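Robotics Club: the computer bench

The Birnanton robotics club has started its spring project, and it is a change from the line followers and ball sorters of past years. The group is teaching the club arm to take apart and rebuild old desktop computers. The long-term aim is a bench where retired office machines can be stripped for usable parts with less hand work.

Sobia Ghauri and Damian Urbańczyk lead the project. They chose the processor as the first part to work on. It is small, it has to come straight up, and the contacts in the socket underneath bend easily. The memory modules and the expansion cards will follow once the processor routine is reliable.

Members drive the arm by hand for now. Each run is recorded from the wrist camera, and the recordings will be used later to train the arm to do the job without a driver. The target is 300 good runs by July. Farah Wijaya keeps the log and decides what counts as good. A run where the processor is dropped or the frame is bumped is kept, but it goes in a separate folder. 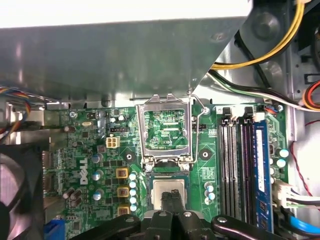 The gripper at the processor socket of a Dell board, with the retention frame open.

The hardest part so far has been the approach. The socket is low in the case, and there are cables and sheet metal on the way in. Wanda Dudek has written a short checklist for drivers, which is taped to the bench. Please read it before your first turn – the speed limit near the board is lower than the one we used last year.

Opening the lever and the frame is still done by a person before the run begins. Barbara Wilczyńska is working on fingertips with a small hook that may let the arm do this as well. She would like to hear from anyone with time on the 3D printer.

We can use more desktop computers, working or dead, as long as the board and processor are still inside. Please remove the hard drive before you bring one in. Laptops are no use to us for this project.

The next open session is Thursday, April 4, 2019, after school in the workshop. New drivers should bring a signed safety form. Spare forms are in the tray by the door.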